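Notebook, sorting cell at Bumton, packing side
August 2019

I write this entry in more words than usual, so the colleagues on the evening shift can follow what was decided and what is still open.

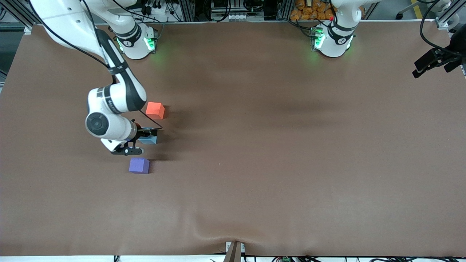 We stay with the cubes for now. I know that some people would like to see real parcels on the table already, but the small foam cubes forgive a bad grip and the Justora refill packs do not. A torn pack means cleaning, a report, and a person from packing who stops trusting us. I prefer to lose two more weeks.

State of the trial: the pick routine ran 373 cycles since the last entry. 19 of them were stopped by hand or by the controller. I went through the log for all of the stops. Most of them are the same fault, the fingers close a little too early and push the cube away before they hold it. I moved the closing point later and made the last part of the approach slower. It costs time in each cycle. I did not yet measure how much in a proper way, so I do not write a number.

The creases in the mat are also a question. When the cloth or paper bunches up, the height is not the same everywhere, and I do not know if this matters for us or if I only think so because I look at it all day. To check: repeat the same series with the mat pulled tight and fixed at the corners, change nothing else.

Now the part which is not about the arms.

We had the talk with the packing line. Until now they sort by hand the small returns which come from the Teteseo orders, and this is the work the cell should take over. The target in the plan is 2,000 pieces for one day. I said to them openly that we are far from it. The plan says December for the first run on the line, and I did not promise December to anybody.

What they asked, as I wrote it down:

Who clears a jam? Today, if something is stuck, the person at the table simply moves it. With the cell they must press stop, wait, open, clear, close, start again. They find this slow and they are right. But I will not accept hands near the grippers while the arms have power, and this point is not for discussion.

Who gets the blame when the sorting is wrong? At the moment each box has the initials of the person who sorted it. If the machine sorts and the person only watches, whose initials? I had no answer. I asked the office and they had also no answer. It must be written down before anybody is asked to stand beside this cell.

What happens to the pay step? The sorting job counts as skilled because you must know the return codes. Watching a cell does not count as anything yet. One of them said that she spent five years to learn the codes and now she will learn one button. I thought about this for the rest of the day. My opinion, only mine: the codes are exactly what the cell is bad at. When a label is damaged, somebody has to decide, and this person needs to know more than before, because only the difficult pieces will come to her. The job description should say so, and the pay also. I have written this to the office -- two paragraphs, polite.

There was also a smaller remark which I find useful. At the sorting table people talk with each other, they stand face to face. In the drawing for the cell, the operator stands alone with the back to the others. We can turn the station around, it is only a longer cable and a new place for the stop button. I will ask Jiang for a quote for the longer cable set together with the spare finger pads, so we pay the shipping once.

Open points:
Mat test, tight against not tight, same series.
Cycle time with the slower approach, measured properly this time.
New drawing with the operator station turned.
Answer from the office about initials and pay step. If there is none, I ask again.
Somebody from packing should sit with us for a half shift and try the stop and clear procedure, before we print the instruction sheet and not after.

For the evening shift: please do not change the gripper closing point, also if it looks too slow to you. Write it here and I will read it in the morning.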